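Notes for the Saturday session. Twenty-five minutes plus questions. Slide cues are where I remember to change them, not where the deck says.

Opening

Say hello, thank Precious Botha for the slot, get on with it. Don't do the history-of-robotics warmup. They have had three of those already by the time I'm up.

The claim I was asked to look at: if you collect manipulation demonstrations with hand-held grippers in enough ordinary, messy places, the resulting policy will work in a room it has never met. The Millitz group put a version of this in their December write-up. I like the method and I collect data this way myself. I don't think the write-up shows what its title says.

Read the title out. Pause. "Generalizes" is carrying a lot.

What the demonstrations look like

A person holds a gripper in each hand and does the task. Markers on the fingers let you recover how wide the gripper is open, the camera footage gives you the path of the hand, and later you train on both. No robot arm is needed while you collect, so it's cheap and quick. Most of the room will know this, so one minute at most.

Slide: the hall, from the gripper.

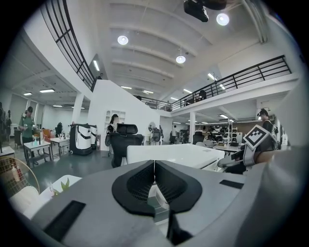

Gripper camera view during collection in the main hall. Marker on the right-hand finger; people and other robots in the background.

Leave this up for a bit and let them look past the finger. Ask what a policy could use in a view like this one. Pendant lights, railings, the white columns, the shelves behind the woman with the dark hair. Every one of those is a landmark. If all your episodes come from the same hall, the policy may be reading the building and never learn much about the object on the table. I can't prove that from one picture. The Millitz people can't rule it out from their tables either, and they are the ones making the claim.

Mention that people standing in the background aren't the problem. People move. It's the stuff bolted to the ceiling that worries me.

The numbers

They report 2000 demonstrations. Sounds like plenty. Kimutai Kashindye went through the released episode list and sorted it by location, and 700 of them come from one site. The rest are spread very unevenly, with several places contributing a handful each. So the word "diverse" in the abstract means a long tail with a very fat head.

Evaluation was 60 trials. Split that over the tasks and then over the held-out rooms and some cells in the results table have so few attempts that one lucky grasp moves the percentage by a lot. There are no intervals. I asked for them by email. Riaan Hendricks asked too, separately, and got a friendlier reply than I did, but no intervals.

(If someone says trials are expensive: yes. Then write a smaller claim.)

What we tried

Keep this modest. We are a small team and our test has holes as well.

Tainá Lacerda set up two training sets, 270 demonstrations each. Set one, everything at a single table in a single room. Set two, the same tasks with the table turned, shifted, or swapped between episodes, still in the same building. Same operators, same grippers, same training recipe. We called the codebase Nastier because the first version was Nasty. Don't explain this unless asked.

Then we tested both policies in the Sketley room, which neither had been trained on.

Set two did better on reaching the object. On finishing the task I couldn't separate them. That was a disappointment, because I had expected moving the table to help throughout, and I had said so to several people. Say this plainly. It went against me.

Now the part that I think matters more. 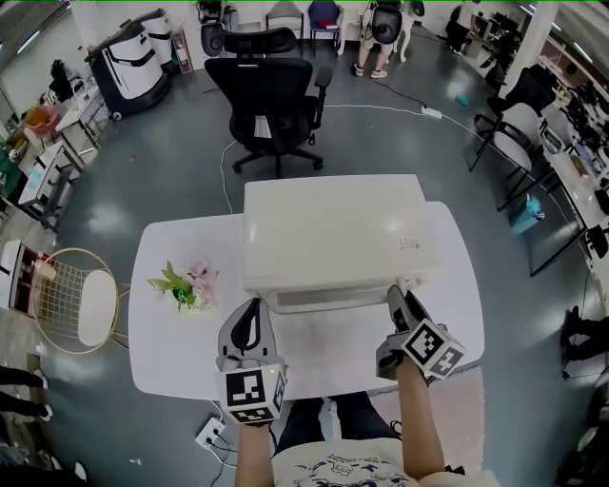 We also kept a head-level view, and comparing it with the wrist footage changed how I think about the failures. From the head you see both hands and the thing you are working on together, with the cables and chairs and the rest of the room behind. From the wrist, once you get close, you may see little besides your own fingers and a flat white surface. A big white appliance on a white table is a nasty case. There's very little texture to hold on to, and the tracking has to get its bearings from whatever is beyond the table edge. Which brings the room back in by a different door.

Petronella Shabalala suggested masking out everything above table height in the wrist footage and retraining. Her test is now called the Shabalala mask in our notes, over her objections. With the mask on, both policies got worse in the training room. That is what you'd expect if they had been leaning on the background. It's also what you'd expect if the mask simply throws away useful pixels. We can't tell these apart yet. Do not let anyone in the front row tell you we can.

Things I'd want before believing the title

A count of demonstrations per room, printed in the paper, where a reader doesn't have to dig for it.

Held-out rooms picked before training starts, by somebody outside the project. In the write-up the choice of test rooms is described in half a sentence, and I have read it many times without learning who chose them.

Failures sorted by stage. Missed the object, touched it and lost it, got it and then did the wrong thing. A single success rate hides all of it.

Video of bad trials. Every clip on their page is a good one. Ours will have both, as soon as Tainá has finished cutting them.

Likely questions

"Isn't more data the answer?" Maybe. More of which rooms? Then stop talking.

"Did you contact the authors?" Yes, before I accepted the invitation. They disagree with me about the background argument and agree about the intervals. Be fair to them here.

"Would a head camera fix it?" Don't know. It adds context and it also adds more room for the policy to memorize. We haven't trained on it yet – only watched it.

"So do you still use hand-held grippers?" Yes, every week, and I'd recommend them to anyone starting out.

If time runs short, cut the naming story and the email story. Keep the Sketley result, including the half that didn't work. Last slide is the episode list sorted by room. Leave it on screen during questions.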